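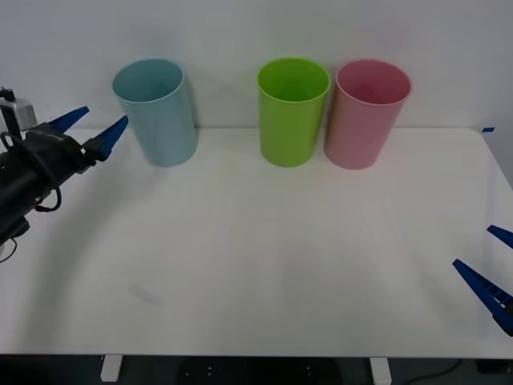

Two-arm cell at the drinks station: what happened to our job grades

Board: Workplace automation > Food service and catering

gantry_left
Posting this for comparison with other sites. I work back of house at the Cuevas canteen. Since February the drinks station has been a two-arm cell, blue ribbed fingers on both sides, handling plastic cups and soda cans. Before that it was two people per shift. Now it is one person, graded as "cell attendant", a grade that did not exist in our agreement. Pay is the same as the old station rate. Duties are not the same: restock, clear faults, log every stop, wipe down, relabel cup positions. Has anyone had this grade evaluated properly?

Skarar_nights
We went through it at Skarar. Ask for the written duty list first. Ours had 20 items and fault clearing was one line. In practice fault clearing was most of the shift, and the evaluation scored it as one line.

mdopp
I don't see the grievance. Same pay, less lifting, less walking. I did 1,000 cups a day by hand for years and my wrists would have taken the trade.

gantry_left
The lifting did go down, no argument. The stops are what replaced it. Cups are the easy part: slightly tapered sides, open top, wide tolerance on the grip. Opened cans are worse. An opened can dents if the fingers close too hard and spills if it tips, so every can stop has to be treated as a possible spill. 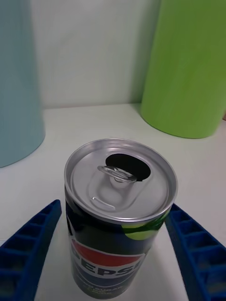
The setting we run is a slow close with the fingers high on the can body, and the attendant is expected to confirm the position before restarting. That confirmation is a judgment call. It has no line in the duty list, and it is the part that gets written up when it goes wrong.

Thodoris Tsolakis
I did the time study for a similar cell at Buta. Two points.
1. Log stops by cause. A total is no use in a grading meeting. We had 76 stops in the study week and 50 of them were cans.
2. Record who made the restart decision. If it is the attendant every time, that is a responsibility factor and most schemes score it.

mdopp
Or fix the cans and the stops go away. Then you have argued for a grade built on a fault that gets engineered out next year.

Thodoris Tsolakis
Possible. Grades can be reviewed again. You score the job as it is done now.

Skarar_nights
Agree with Thodoris. Also check who trains the relief cover. At ours the attendant did it unpaid for a whole season - that got fixed only after someone put it in the log.

gantry_left
Same here, I have trained three people on it. I'll start the cause log on Monday using the Grakness sheet, it has a free column I can use for restarts. mdopp, if the can stops drop I will post that too.

mdopp
Fair. Put the lifting numbers in as well.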